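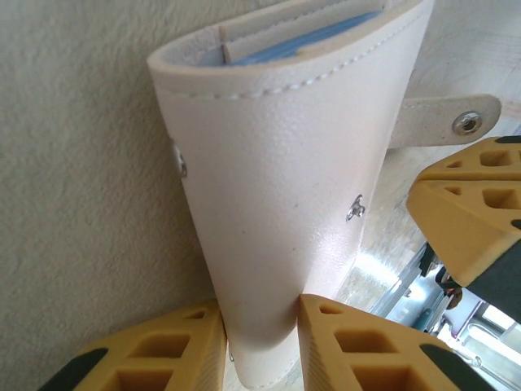 White stitching along the rim of a cream-coloured case

Climate Policy and Law, Session 6: Carbon pricing and who pays for it
Handout by Hanneke Lambrechts

Last week we finished on the question of why economists love a carbon price and voters so often don't. Today we get into the machinery, and I think it's the best part of the course!

1. Two ways to put a price on a tonne

A carbon tax fixes the price and lets emissions settle where they will. A cap-and-trade scheme fixes the quantity and lets the price move. In a textbook world with perfect information they end up in the same place. Policy is made with very poor information, so the choice matters a great deal — go back to Weitzman's 1974 paper on prices and quantities if that went by too quickly.

Most working schemes are hybrids. A cap with a price floor behaves like a tax whenever demand for permits is weak.

2. The Wadier exercise

Wadier is our practice country for the rest of term. It has 423 installations under its cap and a permit price of 43 euros per tonne. Two of its biggest emitters are Fliltora (cement) and Brilura (glass). Fliltora can cut cheaply at first, by changing its fuel mix, and then hits a wall, as much of its carbon dioxide comes from the limestone itself. Brilura's cuts are dear at the start (new furnaces) and cheaper later.

Before the seminar, sketch both marginal abatement cost curves. Mark where each firm stops cutting and starts buying permits. Rough sketches are fine, but label your axes, please!

3. Where the money goes

Permits can be given away or auctioned. Free permits still have a value, and firms may pass that value on in their prices even though they paid nothing. This was the windfall profits row in the early years of the EU scheme, and it's a lovely case to argue about.

Auction income can go back to households as a flat payment, cut other taxes, or fund things like insulation and rail. A flat payment usually leaves poorer homes better off on average, though averages hide a lot: think of a rural family with an old oil boiler and a long drive to work.

4. Borders

If Wadier prices carbon and its neighbours don't, cement may simply be made next door. Van Damme, chapter 4, sets out the case for a border charge and the trade law problems that come with it. Read the section on export rebates twice — it's short and dense.

Reading for the November session: Van Damme, chapters 4 and 5. Bring your sketches.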